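Sorting small screws: divider boxes or jars?
Forum: Sheds, Benches and Storage

tallowwood
Posted 7:20 pm
I've got up to 2000 small screws, washers and grommets in ice cream tubs and I'm sick of tipping them out to find one. Looking at the flat plastic boxes with dividers inside. Do the little bits creep under the dividers? Budget is $20 a box at most. Basari has one with 13 compartments.

mid_north_coaster
Depends on the box. I had a Basari and the dividers lifted out, so M2 washers went straight under them. Fixed dividers are the go for anything thin. You lose the option of making a long slot, but how often do you need one?

pegboard_pete
I'd skip them altogether. Glass jars, lids screwed to the underside of a shelf. Cost me nothing and I can see every jar from the door.

tallowwood
No shelf above the bench, it's a window. And I carry the stuff out to the trailer half the time.

greyrinse
Then a box. I keep mine on a plain white board on top of the bench when I'm sorting. Anything that drops shows up straight away on the white, where on the timber I'd lose it. Mine is the smoky grey sort, and you can make out the dividers through the lid.

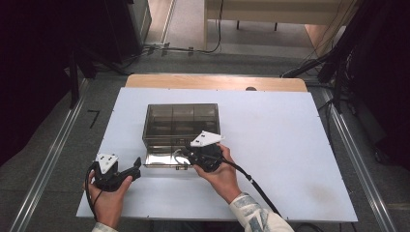
I sort by thread first, then by length. Washers get their own row at the back. If a compartment is more than two-thirds full I split it, or the bits hop over when the box gets tipped on its side in the ute.

mid_north_coaster
Agree on the two-thirds. Don't agree on thread first. I go by job: hinges, drawer runners, electrical. Saves opening two boxes.

greyrinse
Works until you finish the job and have nine leftovers that belong nowhere.

pegboard_pete
Smoky plastic is a pain in a dim shed. If you're buying, get fully clear. Codeo and Unach both do clear ones, and the Unach latch is stiffer.

tallowwood
Stiffer is good, I've had a tub pop open on the driveway. Will get 2 of the Unach with fixed dividers and label the ends. Anyone tried the Evangelista label tape on plastic?

mid_north_coaster
It peels in summer. Paint pen.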